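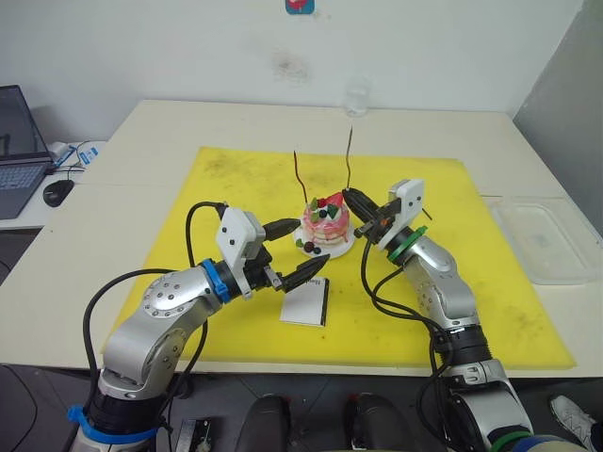 Chapter 3

Costing a Product: Where the Money Goes

Carla Salameh opened her bakery in June with one oven, a borrowed mixer and a price list she had copied, more or less, from the shop across the road. By the end of her first season she had sold 293 celebration cakes and had less money than when she started. Her customers were delighted. So, presumably, was the shop across the road.

The trouble was easy enough to find once somebody looked. Carla knew to the penny what she spent on flour, butter and eggs. She had a fair idea what she spent on boxes. She had given no thought at all to the rent, which arrived each month whether anyone was getting married or not, or to her own time, which she had been handing out with every sponge like a free candle.

This chapter deals with costs: what they are, how to sort them and how to share them out among the things a business makes. It is not the most glamorous part of the subject. Students who came to business studies hoping to launch a perfume may wish to make a cup of tea before going on.

3.1 Fixed and variable costs

A variable cost rises and falls with output. If Carla bakes twice as many cakes she needs twice as much icing sugar, give or take what ends up on the floor. A fixed cost stays the same over the period we are looking at, however busy or idle the business may be. Carla's rent and insurance came to 1,830 pounds a month. Spread over 200 cakes, that is £9.15 a cake. Spread over three cakes, it is £610 a cake, and she had better be very good at roses.

Be careful with the word 'fixed'. It means fixed in relation to output. Landlords have been known to put the rent up, and they rarely ask how many cakes you sold first.

Some costs refuse to sit neatly in either group. A phone contract with a monthly charge plus a fee for extra calls is part fixed and part variable, and is known as a semi-variable cost. We return to these in section 3.4, where Munther Tannous tries to work out the true cost of running a delivery van for his firm, Hinds, and comes to regret asking.

Key terms for this section: fixed cost, variable cost, semi-variable cost, output.

Before you read on

Think of something you have made and given away or sold – a meal, a scarf, a birthday card. Write down everything it cost you. Then put the list aside for an hour and come back to it with a different coloured pen. Most people need the second pen.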